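The Bed at Omside

The head of housekeeping at Omside makes up 20 beds before noon and has views on all of them.

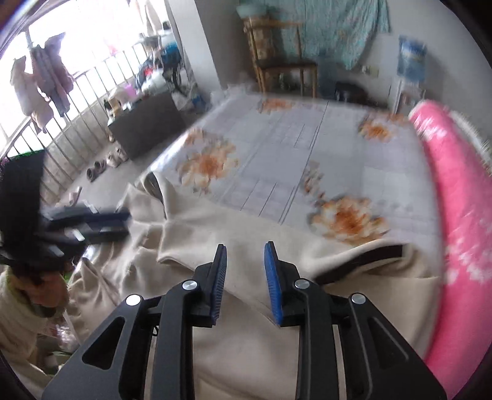 "A blanket goes on last and comes off first," she says. "Guests do it the other way and then ring down." She trained at the Jirnisitz for 2 years, where sheets were white and so, she says, was everyone's mood. Flowered ones hide a crease — up to a point.

And bolsters? "People hug them or throw them on the floor. I have never met a third kind of guest."

She sleeps, she admits, under one old quilt, unmade since July.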